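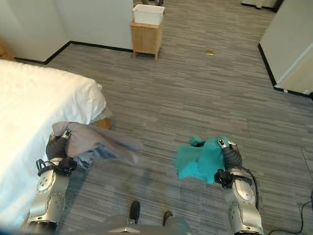
# 제5장 팬진은 어떻게 읽히는가

앞 장까지 우리는 팬들이 모이는 자리, 그러니까 상영회와 행사장과 누군가의 집 거실을 돌아다녔습니다. 이번 장에서는 조금 조용한 곳으로 자리를 옮겨 볼까 합니다. 책상 위에 종이 뭉치가 쌓여 있고 옆에는 풀과 가위와 식은 커피가 놓인, 팬진 편집자의 방입니다. 팬진이라는 말이 낯선 분도 계실 테고 집에 한 상자쯤 쌓아 둔 분도 계실 텐데(저는 두 상자입니다), 어느 쪽이든 처음부터 차근차근 가겠습니다.

팬진은 좋아하는 작품을 두고 팬이 직접 쓰고 엮어서 다른 팬에게 건네는 잡지입니다. 이렇게 한 줄로 적고 나면 다 설명한 것 같지만 막상 실물을 펼쳐 보면 질문이 줄줄이 따라 나옵니다. 만화가 실린 것도 있고, 소설만 빼곡한 것도 있고, 절반이 독자 편지인 것도 있거든요. 표지는 공들여 그렸는데 차례가 없는 책도 있고, 차례에는 있는 글이 본문에는 없는 책도 있습니다. 학생들과 함께 읽다 보면 꼭 이 대목에서 웃음이 터지는데, 저는 그 웃음이 참 반갑습니다. 빠진 글 하나를 두고도 마감 날 밤에 무슨 일이 있었을지 한참 이야기할 수 있으니까요.

## 5.1 『Plonen』이라는 잡지

이 장에서 내내 곁에 두고 볼 자료는 『Plonen』입니다. 우주 탐사선 이야기를 다룬 연속 애니메이션 「Flenach」의 팬들이 Clurkdale이라는 작은 항구 도시에서 펴낸 잡지로, 모두 18호까지 나왔습니다. 초기 호는 복사한 종이를 반으로 접어 철심을 박은 얇은 책이고, 뒤로 갈수록 두꺼워집니다. 그런데 두꺼워진 이유가 재미있습니다. 원고가 늘기도 했지만, 그보다는 독자 편지 난이 걷잡을 수 없이 불어났던 겁니다.

제2호의 편지 난은 한 쪽이 채 되지 않습니다. 잘 받아 보았다는 인사, 철심이 하나 빠져 있었다는 불평, 다음 호에는 항해사 이야기를 더 실어 달라는 부탁이 전부이지요. 제15호에 이르면 사정이 아주 달라집니다. 편지가 본문보다 앞에 실리고, 편집자의 답장이 붙고, 그 답장에 다시 다른 독자가 편지를 보냅니다. 한 번 오가는 데 한 계절이 걸리는 대화라고 생각하면 됩니다. 답을 기다리는 동안 사람들은 앞 호를 몇 번씩 다시 읽었을 테고, 그래서인지 편지마다 앞 호의 문장을 꼼꼼히 옮겨 적은 대목이 많습니다.

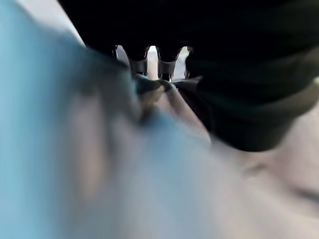
이런 인용 습관은 요즘 게시판의 댓글과 닮은 데가 있지만 속도가 다르면 말투도 달라집니다. 『Plonen』의 독자들은 반박할 때도 일단 날씨 이야기부터 꺼냅니다. 비가 많이 왔다, 고양이가 봉투를 물어뜯었다, 그런데 지난 호의 함장론에는 도무지 동의할 수 없다, 하는 식이지요. 처음 읽는 학생들은 이 긴 인사말을 건너뛰고 싶어 합니다. 부디 그러지 마시기 바랍니다! 누가 누구의 안부를 묻는지, 어느 호부터 서로를 별명으로 부르기 시작하는지가 모두 그 인사말에 담겨 있습니다. 논쟁의 내용만 뽑아 표로 정리해 버리면 정작 사람이 사라지고 맙니다.

편지 난에서 가장 오래 끈 논쟁은 「Flenach」의 마지막 회를 둘러싼 것이었습니다. 탐사선이 고향 별로 돌아가느냐 마느냐를 작품이 분명히 밝히지 않았기 때문에, 독자마다 자기 결말을 하나씩 갖고 있었습니다. 결말을 소설로 써 보낸 독자도 있고 항로를 직접 그려 동봉한 독자도 있습니다. 편집자는 이것들을 되도록 모두 실으려고 애썼고, 그러다 보니 한 호가 통째로 결말 특집이 되기도 했습니다.

## 5.2 베껴 쓰고 고쳐 쓰고

팬진을 읽을 때 자주 놓치는 것이 만드는 과정의 흔적입니다. 글자 크기가 갑자기 줄어들면 남은 지면이 모자랐다는 뜻일 수 있고, 문단 사이에 작은 별 그림이 들어가면 반대로 자리가 남았다는 뜻일 수 있습니다. 『Plonen』에는 이 별 그림이 유난히 많은데, 호를 거듭하면서 별이 조금씩 탐사선 모양으로 바뀌어 갑니다. 저는 이걸 알아차리는 데 몇 해가 걸렸습니다.
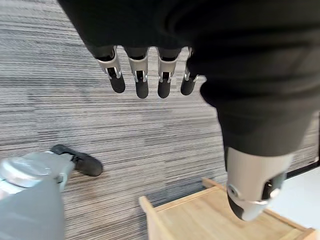
— 18 —

비교를 위해 한 가지 자료를 더 소개합니다. 내륙 도시 Uibo의 동호회가 같은 작품을 두고 만든 회보입니다. 이쪽은 편지 난이 아예 없고 회원들이 돌아가며 쓴 감상문이 중심입니다. 매주 화요일 저녁에 얼굴을 보고 이야기를 나누던 모임이어서 굳이 편지를 실을 필요를 느끼지 못했던 것으로 보입니다. 대신 감상문 끝에 연필로 적은 짧은 메모가 남아 있는 보관본이 있습니다. 글씨체가 제각각인 걸 보면 책 한 권을 여럿이 돌려 읽은 모양이지요.

두 잡지를 나란히 놓고 보면 같은 작품을 좋아한 사람들이 얼마나 다른 방식으로 읽고 썼는지가 드러납니다. 다음 절에서는 『Plonen』의 결말 특집호를 한 편씩 읽어 나갈 텐데, 그 전에 아래 활동을 먼저 해 보시기를 권합니다. 혼자 하셔도 좋고, 옆자리 친구와 함께 하시면 더 좋습니다.

**읽기 전 활동**

- 집이나 도서관에서 독자 편지가 실린 오래된 잡지를 한 권 찾아, 편지의 첫 문장만 공책에 옮겨 적어 봅시다.
- 좋아하는 작품의 결말에 대해 편집자에게 보내는 편지를 써 봅시다. 날씨 이야기로 시작해야 합니다.
- 다 쓴 편지는 친구와 바꾸어 읽고, 한 주 뒤에 답장을 씁니다. 그사이에는 편지 내용을 두고 말로 이야기하지 않습니다.

## 5.3 결말 특집호 읽기

특집호의 첫 글은 뜻밖에도 사과문입니다. 발송이 늦어진 데 대한 편집자의 긴 변명으로, 봉투가 모자랐고 우표 값이 올랐으며 3월 내내 감기를 앓았다는 이야기가 한 쪽을 꽉 채웁니다.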